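About Rodard

Rodard is a small photography school and camera repair workshop. We teach people how to take pictures with film and with digital cameras, and we repair the cameras that other shops send home. Both things happen under one roof, on Stanisar street, in a building which was before a printing house.

The school started in the back room of the workshop. Customers came to collect their cameras and stayed to ask how the light meter works, or why their photos from the holiday were all too dark. After some time we put chairs there, and then a blackboard, and the back room became the Zelenák room. It still has this name, from the old sign of a paper seller that we found behind a cabinet and hung over the door.

What we teach

We have 3 courses. The first is for beginners and takes 22 evenings. It starts with exposure and ends with a small exhibition in our hallway. The second is darkroom printing, where each student works at an own enlarger and keeps the same place until the end of the course. The third is called Gendano and it is for people who already photograph and want to finish one longer project. In Gendano there are no lessons in the usual sense - we meet, put the prints on the table and talk, sometimes until very late.

All courses are given in small groups. If a group is full, we write your name on the waiting list and call you when the next one opens, mostly in September.

The workshop

We repair shutters, replace light seals and clean lenses from fungus. We do not repair flash units. Before any work we tell you the price, and if you do not agree, you take the camera back and pay nothing. Please bring the camera without film inside, and write on a piece of paper what is wrong with it, also if it seems to you a small thing.

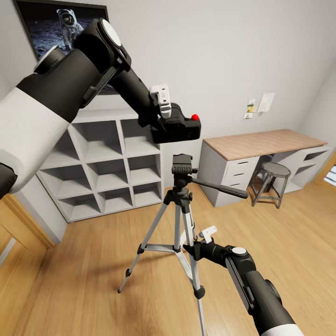
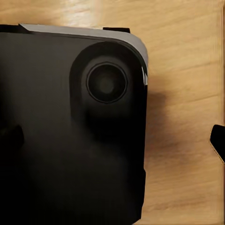 Students of the school can use the darkroom outside of the lessons, until 10 p.m., when they have passed the short safety training. Chemicals are included in the course fee, paper is not. You can buy paper from us or bring your own.

If you wish to see the school before you sign up, come in the afternoon and ring the lower bell. The upper one belongs to the dentist.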